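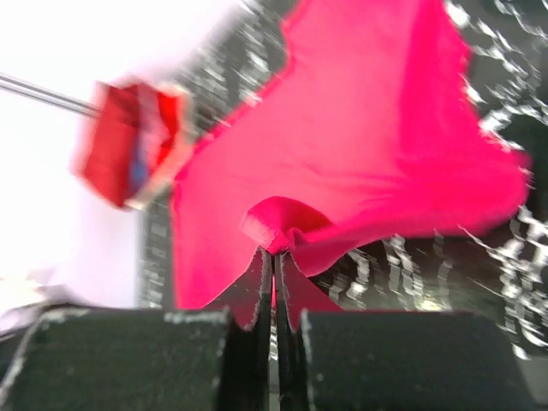 Figure 2. Pink cloth held at a single pinch point, wrist view.

Search this course Go

Unit 2: Rules for Handling Cloth
Instructor: Gudrun Diekmann

Students shall observe the following in all work with fabric.

Inspect both fingertips before each session. Report new chips or cracks in writing.

Keep hands outside the marked work area while the arm is powered.

Set the lowest grip force that holds the cloth. Enter the value in the log.

Allow for the loose edges of the cloth when planning a path near other objects.

Reading: Rahimi, section 144.

2 comments 0 shares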